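Category: Toys & Tableware / Trade News

DARHAM INTRODUCES FLANIS PLAY BAKERY RANGE FOR PRESCHOOLS AND FAMILY DINING ROOMS

OLVERA, 23 February 2019 – Darham, a supplier of pretend food and play tableware, today released the Flanis play bakery range to trade customers. The range consists of toy donuts in two size classes, round serving dishes and a printed sorting guide. Orders placed by preschools, toy libraries and independent retailers will ship from the Olvera warehouse in March.

Flanis replaces the company's earlier bakery assortment, which was sold as a single boxed set and could not be restocked by the piece. Each donut and each dish in the new range carries its own order number. A buyer who loses one donut can replace it without purchasing a second set.

The donuts are divided into small and large classes. Small donuts are intended for color naming, matching and one-to-one placement. Large donuts carry more detailed toppings and are intended for serving games and shop play. Dishes are sold separately from the food so that a classroom can match the number of dishes to the number of children at a table.

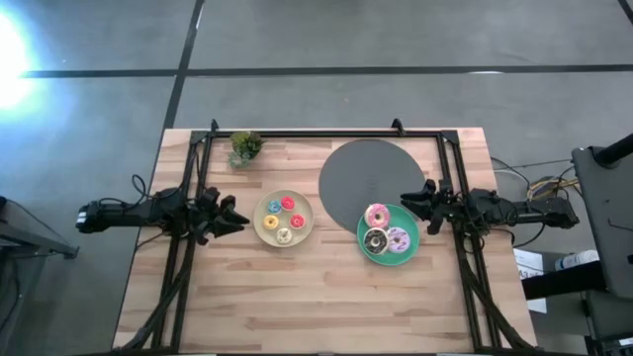 Flanis donuts in both size classes, served on beige and green plates.

The recommended table layout keeps the two classes on separate plates. Small donuts are set out in a ring, with the frosting facing up and the outer edges inside the rim. Large donuts are set in a group of three, which leaves enough space between pieces for a child to grasp one without moving the others. A flat round mat may be placed on the table to mark the serving position. The mat is optional and is not included with the plates.

"The earlier set was designed around the box it came in," said Jaqueline Alvarado, product manager for play food at Darham. "For Flanis we started with the table. We looked at how far a seated child reaches, how many pieces fit on one dish before they start to overlap, and which frosting colors were being confused under classroom lighting. Two colors were changed after the first trial."

The trial was carried out with Itumis, a toy-lending service that circulates play materials to member preschools. Preproduction pieces were placed in 12 classrooms for a period of 30 school days. Teachers kept a written record of each session, including the activity, the dish used and any piece returned to the wrong class. A total of 2303 sessions were logged. The most common entry was free serving play, followed by sorting by frosting color.

Entries on misplaced pieces led to a change in the sorting guide. The first version asked children to sort by topping, which gave inconsistent results where a drizzle and sprinkles appeared on the same donut. The final version sorts by frosting color first and treats the topping as a second step.

Vol. 7, No. 2

Frosting colors among the small donuts include blue, red and yellow. Toppings vary by piece. The blue donut combines a wavy white drizzle with fine sprinkles, the yellow donut is sprinkled, the red donut has a dark drizzle and the orange donut is plain. The plain piece was retained at the request of the trial classrooms, where it served as the reference when children were asked to describe the others.

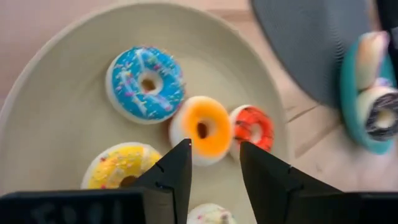
The base of each of these pieces is white and is left exposed below the icing, so that a donut lying on its side still shows a clear boundary between base and frosting. Donuts may be laid flat or tipped freely into a dish. For the tipping exercise in the sorting guide, the child turns each piece icing side up before naming its color.

"Our members handle a large volume of small parts, and the cost is in the checking," said Hermenegildo Jaramillo, collections manager at Itumis. "A set goes out, it comes back, and a staff member has to confirm it is complete. With a fixed number of pieces per dish the check is done at a glance – we lay them out the same way the guide shows and look for the gap."

Itumis has placed an opening order for 3595 pieces across both size classes. The pieces will enter circulation in March, following intake labeling.

Flanis pieces should be wiped with a damp cloth and mild soap and air dried before storage. They should not be heated. Dishes in the range are for pretend play and are not intended for serving food.

Trade customers may request the order list, the sorting guide and sample pieces from the Darham sales office in Olvera. Existing accounts will receive the order list with their next statement.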